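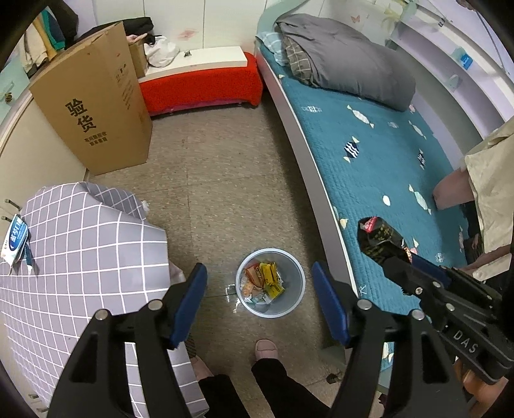

## Finger pads coming loose: FAQ

**Which grippers are affected?**
Hand-held units with serial numbers 196 to 1384. On these, the adhesive under the rubber finger pad can let go during long sessions.

**How do I check mine?**
Open the jaws and push each pad sideways with your thumb. If it slides, stop using the gripper.

**Can I glue it back myself?**
No. Super glue hardens and the pad cracks. Ask Fundberg for a replacement set.

**Do I have to redo my recordings?**
Only the last 30 before you noticed the fault. Mark them "pad" in Plollamum.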